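From: Nhyira Quansah
To: Skevlow snack swap list
Date: 24/11/2019
Subject: Re: [skevlow-swap] how are you all sorting the mixed boxes?

Hi all,

Okay, I finally got to mine! I dumped everything on the bed (the only flat surface in this place that isn't covered in mail) and started sorting into the green tray, then changed my mind and spread things out again, you know how I am.
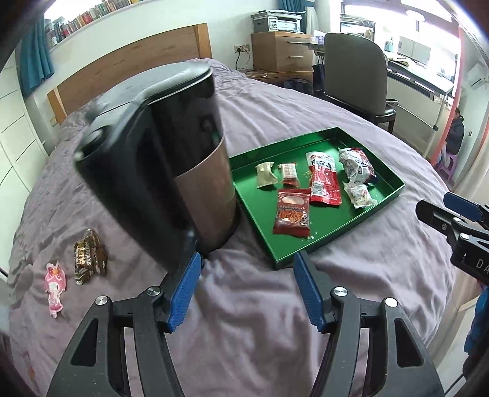
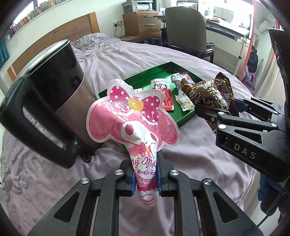
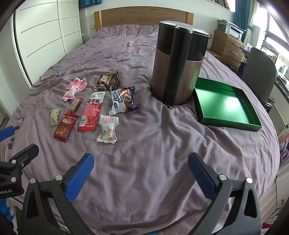
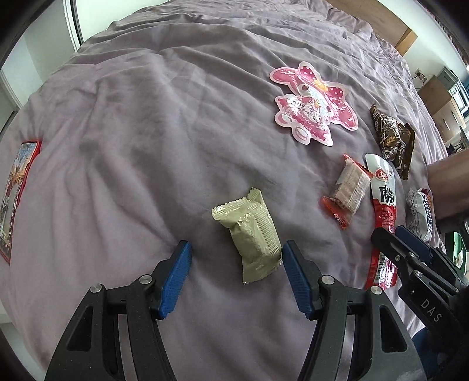
Snack sorting on the bed, November box. The My Melody gummies are in the second one.

Arthur wrote:
> I've got the July box still half full in a closet and I can't
> remember what's sweet and what's spicy. Does anybody have a
> system? Also, are we supposed to send the tray back with the
> next box or keep it? Plesteo's page doesn't say.

Arthur, my system is pretty dumb but it works for me. Spicy stuff goes in one pile first, before anything else, and that means the red packet with the little window, because I am NOT opening that one by accident at 11 at night again. Then chocolate and wafers, then gummies and small candy, and whatever I can't read goes to my neighbor, who can. She's gotten pretty good at predicting what I'll hate.

On the tray, I say keep it! I kept all 4 of mine and they're great for desk drawers. If you do use it for food, wipe it out now and then, the crumbs get into everything (ask my duvet). The lid is handy too, I put the "trade" pile in it so it doesn't wander back into the "mine" pile.

Speaking of which, I'm happy to trade the chocolate wafer for anything sour. The Lucky bag is already promised to Judgate, sorry, you have to be quick around here. And the pink My Melody pouch is staying with me, I don't even care what the gummies taste like, it's shaped like her head and she has a polka dot bow!! I might flatten it and stick it in my planner once it's empty.

Oh, and for the July stuff, check the backs for dates before you trade any of it. I had three things go stale on me last winter and one of them was a cake bar I'd been saving, which still hurts.

If you want in on the wafer, write me off-list by the end of the month and I'll mail it with the next batch. I need to buy more padded envelopes anyway.

Nhyira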